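The Robot That Pushes What You Tell It To

Type "put the green star next to the yellow heart" and the arm is supposed to do it. It has no fingers. All it has is a rod, and all the rod can do is shove things across a board. A lot of robot research now looks like this: a small world, a typed sentence, a machine that tries to make the sentence come true.

Zübeyde Toprak thinks this small world is a fair test of language. I went to see her setup in August, having read her group's draft on the method they call Butow, and I came away less sure than she is.

The idea is simple enough. People steer the arm by hand for hours, pushing blocks any way they like. Later, other people watch short clips and write down what they think each one shows. The group ended up with 2,806 labeled clips and threw out the ones where the label was vague or the motion pointless. What survived, 1,206 of them, trained the model. It takes in a camera view and a sentence, and it puts out a tiny nudge of the rod, over and over, until somebody stops it or changes the sentence.

That last bit is what Toprak likes best. "You can interrupt it," she told me. "Say 'no, the other side,' and it has to cope." An older system, Zúñiga, planned a whole push and then ran it blind. Butow decides again at every step, so a correction can land while the rod is moving.
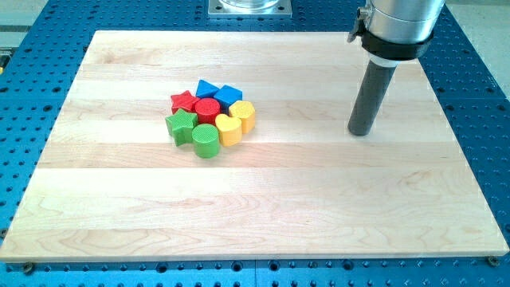
But what is being understood? With four colors and four shapes, a model can get a long way by latching onto two words in a sentence and a direction. "Gently ease the red star away from the blue cubes, if you would" and "red star away blue cubes" may come to the same thing inside the network. The draft says the system handles free-form English. What it shows is that the system handles English about blocks, written by people who had just been looking at blocks.

I asked about the headline result, a success rate taken over 2,000 trials. Those trials were run in simulation. The real arm got a much shorter test, and the draft gives it one paragraph. Toprak didn't dodge the question. Real trials are slow, she said, and every one needs a person to set out the pieces again. Fair enough, but a simulated block slides exactly as its programmer thinks a block should slide. Wood has its own opinions about friction.

Crowding is another sore point. When the pieces are spread out, pushing one is easy. When they're packed together, a shove at one is a shove at its neighbors, and the instruction rarely says what should happen to those. The scoring ignores them. If the star reaches the heart and three other blocks get plowed aside on the way, that's a success. I'd want to know how often it happens, and the draft doesn't say.

Then there's the comparison. Butow is set against Zúñiga and against a version of itself with the sentence removed, and it beats both by a wide margin. The second of those is close to no contest at all. A tougher rival would be Tellex, a plain hand-coded program that picks out color and shape words and pushes in a straight line. The group has one, it turned up in a footnote, and Toprak says a full test against it is planned for the next draft.

I'd like to see that number before anyone funds a bigger board. Dimico, the warehouse supplier paying for part of the work, has already talked about voice-guided sorting. Sorting what? Parcels don't come in four colors, and the people shouting over a conveyor belt won't speak like clip labelers.

There is something here all the same. Correcting a robot in mid-push, in ordinary words, is useful, and I haven't seen it done this smoothly with so little data. Toprak's own wish list for the next round has 2 items on it: new shapes the model has never met, and instructions written by people who have never seen the table. I would start with the second.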